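Pondix Prediction League – Your Questions Answered
Updated Dec 3, 2024

How do I join?
Sign up with an email address, pick a team name you won't be embarrassed by in May, and you're in. It's free, and you can start at any point in the season, though of course the early birds will have a head start on you.

How are points awarded?
You get 8 points for calling the exact score and 3 for getting the right result with the wrong score. So if you say 2-1 and it ends 1-0, you still go home with something – and believe me, those little threes add up over a long winter.
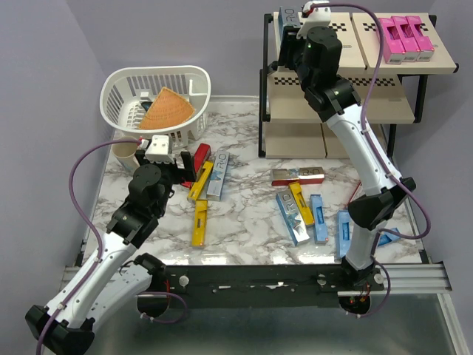

One member, Wako, wrote in to say that 3 points is far too generous for a lucky guess at a home win, and that a goalless draw called correctly ought to be worth double. We do hear this one a lot! We talked it over last summer and decided to leave the scoring alone for now, mostly to keep the table easy to read.

When do picks close?
At kickoff of each match. You can change your mind as often as you like until then, so feel free to wait for the lineups.

What happens if a game is postponed?
Your pick stays put and carries over to the new date. If the match is abandoned partway through, we wait for the official ruling before adding any points.

Can I play against just my friends?
Please do. Open a mini-league, share the code, and up to 50 people can join. The Joretti mini-league has been going since our first season, and they still argue over every last point.

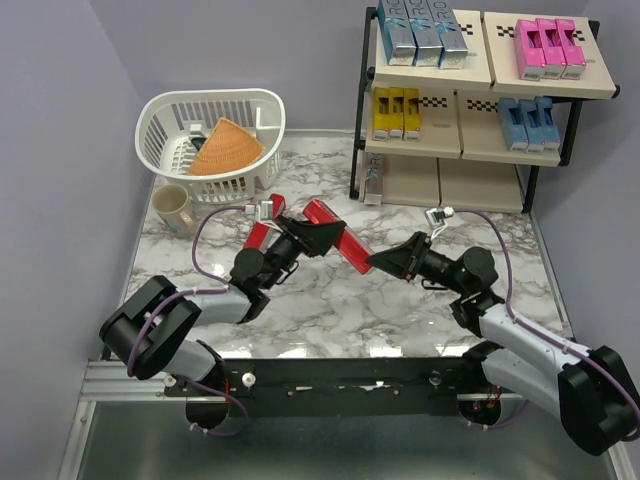 Two arms, purple cables along their outer edges.

Do cup games count?
Only through the Kundia Cup, our side contest, which runs on its own table. Your league points are never touched by it.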